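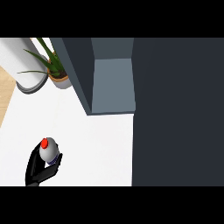 White bottle with red cap, seen from directly above.

JOVBRIDGE HARRIERS TO CELEBRATE THEIR 1,262-GAME WOMAN ON CLUB REUNION NIGHT

Mon 11 March

The Jovbridge Harriers Netball Club will honour its longest-serving scorer, Imelda Samonte, at the opening home game of the season against Fudik, and everyone who has ever pulled on a Harriers bib (or washed one, or lost one under the back seat of the car) is warmly invited to come along and join in.

Imelda sat down at the scorer's bench for the first time as a favour to her sister, who was playing wing attack and had promised it would only be for the one afternoon. She has now scored 1,262 games for the club across juniors, reserves and seniors, in four different coloured pens and through one very memorable hailstorm, and she still has every one of her scorebooks at home in the spare room.

"I only meant to stay until they found someone better," said Imelda. "Then I got to know the girls, and then I got to know their daughters, and by that stage you want to see how it all goes. I'm looking forward to the night very much, although I have asked them to keep the speeches short."

The Harriers will wear the old maroon and gold dresses for the match, remade from a pattern kept by one of our former goalkeepers, and players from the club's first premiership side will walk out with the current team before the first centre pass. Imelda will score the opening quarter and then, we hope, be persuaded to put down her pen and watch the rest of the game from a comfortable chair.

Skevel, the club's major partner this season, has kindly paid for the printing of a keepsake program, and the first 300 people through the gate will receive one free of charge. It includes team photographs from every decade, a good long interview with Imelda, and the recipe for the lemon slice that has been on sale in our canteen for as long as anyone can remember.

Supper will be served in the clubrooms after the final whistle by our neighbours at the Kırmızıgül restaurant, who have looked after the club's end-of-season dinner each December and know by now how much a netball team can eat.

The club is also hoping to raise $3,000 on the night towards new lights for the outside courts, so that our younger teams can train safely through the winter evenings – a gold coin at the gate would be very gratefully received.

Gates open at 5 pm, with junior matches first and the senior game at 7.30 pm. Entry is free for children and past players. Supper tickets can be bought from the canteen on any training night.

ENDS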